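My sister-in-law Palesa called me last October, up to her elbows in dishwater by the sound of it, and asked when somebody was going to sell her a robot that does the kitchen. I get that question more than any other since I started writing this blog (548 posts, can you believe it?), and I always want to say "soon!" and then I go look at what the machines are being asked to do, and I get quiet.

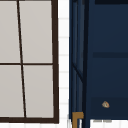 So much of the work in a kitchen is stuff we stopped thinking of as work when we were six. Opening a cabinet, for instance. You find the edge with your fingers, you pull, you step back so it doesn't hit your knee, and all the while you're talking to someone about the dog. A program has to be taught every bit of that, which is why so many people start in simulated kitchens, where a dropped bowl costs you nothing and you can run the same chore 300 times before lunch.

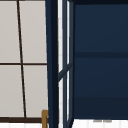 Cabinets are my favorite test, and my friend Ashwin Varma, who fixes packing machines for a living, thinks I'm silly about it. He says shop floors are years ahead of homes, and sure, they are, because every box arrives the same way up! Now give a machine a big flat navy front with only a groove running across it, and ask it where to pull. I had to think about it myself.

Then there's the sink, my own least favorite spot in the house. Dishes come with food still on them, and you have to decide what's trash and what's tomorrow's soup.

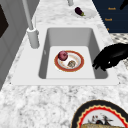
An onion on a plate in the sink, with the robot hand close by.

I told Palesa she should keep her rubber gloves a while longer. She said she'd settle for one that only dries.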